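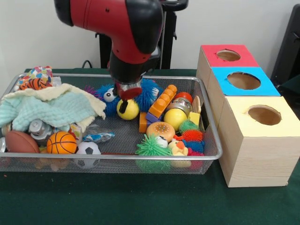 Gripper above the yellow ball, wire-mesh tray, green cloth.

4. Push notifications

Pilia can send push messages to anyone who has installed your app and agreed to get them. The dashboard will encourage you to send a lot of them. Before you do, keep in mind that the "engagement lift" it shows is calculated by the same product that sends the messages, and it counts a person who opens the app to turn notifications off as engaged.

4.1 Connecting your app

1. Open Settings, then Channels, then Push.
2. Paste in the key from your developer account. Check for a trailing space. The form accepts one and reports success anyway.
3. Choose Test or Live. Leave it on Test for now.
4. Click Connect. A green check mark means the key was saved. It does not mean messages will arrive.
5. Send a message to your own phone and wait until you see it on the lock screen.

Note: If you moved over from Sindix, your old device tokens can be imported as a file. We imported 3,904 and could reach 279 of them. The importer listed every one as active.
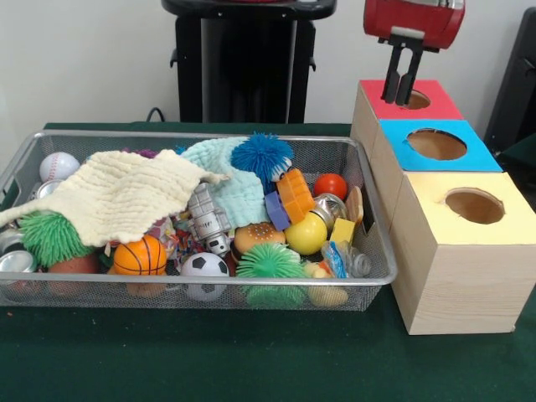
4.2 Asking for permission

The default setting asks for permission the first time the app opens. We suggest changing it.

1. Go to Push, then Permission Prompt.
2. Switch the trigger from First Launch to Custom Event.
3. Pick an event that gives people a reason to say yes, such as placing an order or saving a search.
4. Turn off Remind Me Later. It brings the prompt back every 2 days with no way to set a limit.

Caution: On most phones the system prompt can be shown only once. If the person says no, they have to go into the phone's own settings to change it, and very few will. The "soft ask" screen is supposed to get around this. Results in our own apps were mixed, and we would not pay extra for the template pack. 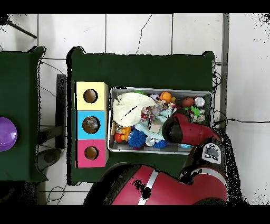 Gwion Hughes: We left ours on First Launch and the opt-in rate was fine, so I wouldn't treat 4.2 as a rule. It's a delivery app, though, and people want to know where the driver is. Remind Me Later should go, no argument there.

4.3 Limits and quiet hours

1. Under Push, open Delivery Rules.
2. Set a weekly cap per person. The field is blank by default, and blank means no cap.
3. Set quiet hours. Select Recipient Time Zone, or the hours will follow the office where the account was created.
4. Tick Apply to Automated Messages. Without it, both rules cover manual campaigns only.
5. Save, then reload the page and check that the values are still there.

Note: The free plan allows up to 1,000 messages a month. Test messages count.

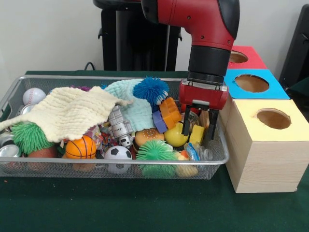

4.4 Smart Timing

Smart Timing, licensed from Nekunum, picks a send time for each person based on past app opens. New accounts have no past app opens, so until there is enough history it sends at noon.

1. Leave Smart Timing off for your first campaigns.
2. When you do turn it on, keep a control group that gets the same message at a fixed time.
3. Compare purchases, bookings, or whatever you care about. Ignore the Smart Score column.

Caution: Turning Smart Timing off cancels any messages already queued. There is no warning and no list of what was dropped. Export the queue first.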